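Ticket 475: teleop demos drift to the left when I record in the sim
Product: Risix teleop client, with the Jovusex sim backend
Opened by: Sze-wing Chiang
Status: Solved (see last update)

Hi team,

I've been recording demos for the cup and tray task all week and I've got a weird one. When I drive the arm by hand controller in the sim, the gripper creeps left any time I hold the clutch button and reposition my own arm. It's only a little creep, but by the time I've clutched four or five times I'm fighting it, and you can see the fighting in the recorded path (wobbly as anything). Replays match what I saw live, so the recorder is doing its job. It's whatever feeds the recorder that's off.

What I've tried so far:

Restarted the client. No change.
Recalibrated the controller on the desk, then again standing up. No change, though standing is kinder on my shoulder!
Swapped left and right controllers. Still drifts left, so I'm ruling out a dodgy stick.
Dropped the motion scale from the default to the lowest one. The drift gets smaller but so does everything else, so I don't think that tells us much.

I'm on the wrist view while I do all this. I like it better than the overhead view for lining up on the cups, and the colour of the tray makes it easy to find again if I've wandered off.

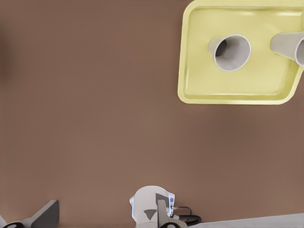 The other thing I noticed is that the drift is worse when I come in from far away. If I start the episode close to the tray and barely clutch, the demo comes out lovely. If I start well back and have to clutch my way over, I end up short and off to one side, and then I twist the wrist to make up for it. I really don't want the policy learning that twist. I had a peek at the first batch we trained on and it does a funny little shimmy before every grasp, which I'm pretty sure it got from me.

Log attached. Let me know if you want the raw poses too.

Sze-wing

Update from Abhishek Goel, 10:20 am

Thanks Sze-wing, that's a really useful write-up. Could you open the client settings and tell me what you've got for "pose filter window"? It should be 20. Also, are you pressing the clutch while your hand is still moving, or do you stop first? No wrong answer, I do both.

Update from Sze-wing Chiang, 10:45 am

Ha, okay. Filter window says 200. I swear I never touched it, but Naveed Shaikh was on this machine before me, so I've asked him. And yes, I clutch while moving. I always have, it's just how my hand wants to go. I tried stopping dead before each press and the drift pretty much went away, but it's a miserable way to drive and my demos take ages.

Update from Abhishek Goel, 11:30 am

There's your culprit, I reckon. With the window that long, the client is still catching up to your hand when you hit the clutch, and it saves the lagged pose as the new zero. If you're right-handed and you pull back toward yourself each time, the leftover always points the same way. Set it back to 20, restart the client (it only reads that value on launch, sorry) and record a few from the far start.

Update from Sze-wing Chiang, 2:15 pm

Fixed! Set it to 20, restarted, and did a run of far starts with as much sloppy clutching as I could manage. The gripper stays put when I let go and picks up where I left it. It's a touch jumpier now, so I had to relearn how lightly to hold the controller, but I'll take that any day.

Naveed got back to me as well. He'd bumped the window up in January to smooth out his demos for the Zaltach demo day and forgot to put it back. All forgiven.

Two questions before you close this. Can I keep the old close-start episodes? They look clean to me. And is there a way to tag the bad ones in bulk? Episode 231 onward is all me with the wrong setting, and clicking through them one at a time is going to eat my afternoon.

Update from Abhishek Goel, 3:05 pm

Keep the close starts if there's hardly any clutching in them. For the rest, go to the episode list, click the first bad one, shift-click the last, then Tag and Exclude. They stay on disk but the training job skips them. I've also put in a request for the client to show a warning at launch if the filter window isn't the default.

Marking this solved. Reopen it if the drift comes back.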